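Julell Household Research invites adults aged 18 and over to take part in a study of how people sort and stack everyday tableware. Sessions are held in Room 101 of the Gallagher Building.

Colored plastic dishes on a green cloth 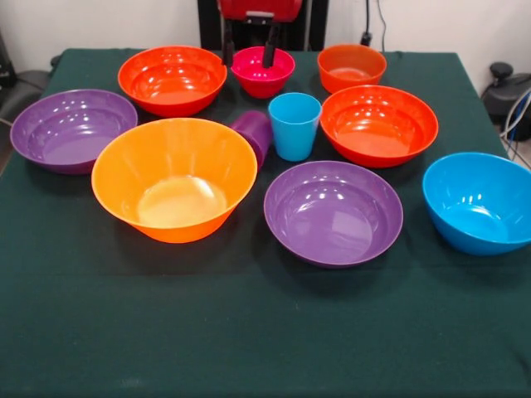
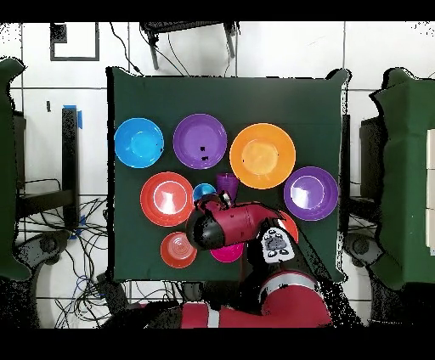

Participants attend two sessions and arrange bowls, plates and cups by size or by color — no experience is needed. Those who complete both sessions will receive $300. Applicants must be available in August.

To apply, write to Hsin-yi Chiang, Study Coordinator, stating your preferred times. Applications received after 19/05/2020 will not be considered.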